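Search this site Enter keywords Search

Clatwood shared laundry to move to metered hot water from August

Residents of the Clatwood estate in Rivomberg will pay for hot water and drying by the unit from August, replacing the flat monthly charge that has applied since the laundry block opened. The change covers all 941 households with access to the block and does not affect people who have their own machine plumbed in.

Under the present arrangement each household pays the same sum whether it washes daily or not at all. The estate's managing agent, Schwaiger, said the flat charge no longer covered the cost of heating the water, and that a third of the laundry budget last year went on topping up the shortfall from the general repairs fund.

The new meters are supplied by Flelero and fitted to the feed pipe behind each machine. They record the volume of water drawn and the electricity used during a cycle, and send both readings to a central unit in the plant room. Residents start a machine with the key fob they already use for the street door. Charges are added to the quarterly service bill and shown as a separate line.

Cold fill machines heat their own water, so most of the cost of a wash is electricity. Schwaiger's notice to residents says a cycle at 40 degrees will be the reference wash for setting the tariff. Cooler programmes will cost less and hotter ones more. Spin speed has little effect on the price of the wash itself, but a faster spin leaves less moisture in the load and shortens the drying time - the dryers are metered at the same rate per unit.
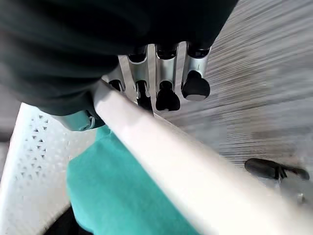
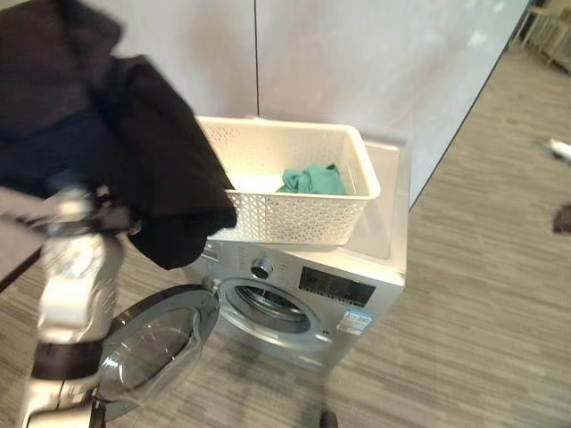 The front-loading washing machine in the second picture has its programme dial above the door.

The notice also sets out rules on loading. Overfilled drums were the most common cause of call-outs last year, followed by blocked drain filters. Residents are asked to check pockets before each wash, to use the lower of the two dosing marks on the detergent packet in soft water areas, and to leave doors ajar after use so that the seals can dry. Rugs, pet bedding and anything with a rubber backing should go to the large machine at the end of the block.

A trial in one stairwell lasted 3 months. Schwaiger said water use there fell, mainly through fewer half-empty loads, but it has not published the readings. Laurier MacPherson, who represents tenants on the north side of the estate, has asked for them to be released before the tariff is fixed.

"Large families wash more and have the least choice about it," MacPherson said. "We want to see the figures and we want a cap."

The agent has said it will consider a cap after the first two quarters of billing. It has ruled out a standing charge.

Fitting work begins on Monday in the east wing. Water to the block will be off from 9am until early afternoon, and machines must be empty by then. The work needs 900 metres of data cable, most of which will run through existing ducts, with a short surface-mounted section by the rear entrance.

Residents without a working fob can collect a replacement from the estate office. Questions about the tariff should be sent to Schwaiger in writing, with the flat number and stairwell included.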